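Comparing two grippers on soft cloth

Before you start, mount the first gripper and let the arm warm up for 30 minutes. Meron Endale and I use the same controller settings for both grippers, otherwise the comparison has no value.

1. Set the closing force to the lowest step.
2. Lay one garment on the bed and do not smooth it.
3. Move down slowly until the fingertips touch the cloth, then close.
4. Lift by 200 mm and wait. Write down if the cloth slips.

Do 200 grasps with each gripper, and change the garment position after every grasp. Save the wrist camera video also for the failed ones – you will need them later.
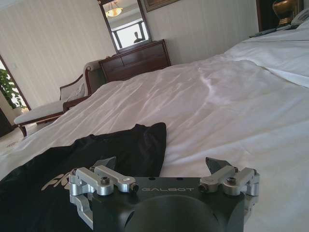
If the fingers take the duvet together with the garment, raise the stop height a little and repeat the grasp. Do not change the force in the same step.

Bogdan Lis, Brellville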